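About Herora

Herora is a language school in Jultdale. We teach Indonesian and English to adults, most of them people who work during the day and study in the evening. Darmawan Rondonuwu opened the school in two rented rooms above a shoe repair shop on Mandagi Street, and we are still at the same address, though we now have the whole upper floor.

Darmawan had taught at a larger school for years and didn't like the size of the groups there. Students in the back row could get through a full term without saying a sentence out loud. He set our limit at nine to a class and it has stayed at nine.

Last year 263 students took a course with us. Of those, 117 had studied here before. Courses begin in September, January and May and run for ten weeks, with two lessons a week. Evening lessons start at 6:30 p.m.

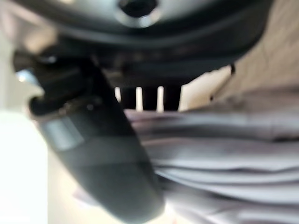
We don't place people by a written test. A new student sits down with a teacher for twenty minutes and talks, and the teacher suggests a level. If the level turns out to be wrong, you can move during the first two weeks at no charge — about the only paperwork is a new book slip.

The beginner Indonesian course uses Wivari, a set of readers written by our own teachers. The stories are short and deal with ordinary things like buying a bus ticket, calling a landlord or visiting an aunt who asks too many questions. The first book uses 900 words and the grammar notes are at the back. English courses use standard textbooks, which students can borrow or buy at the front desk.

Our lending library has 657 books in the two languages. Current students can take three at a time. Former students are welcome to keep borrowing for a year after their last course.

The office is open from 2 p.m. until the last lesson ends. The street door sticks in damp weather, so give it a push. Parking behind the building is free after 6 p.m.

14 shares

3 comments

Lorna P.
Took beginner Indonesian last winter. Good teacher, cold stairwell.

tk_marsh
Is there a daytime class planned for May?

Herora office
One morning group, yes. Call us and we'll put you on the list.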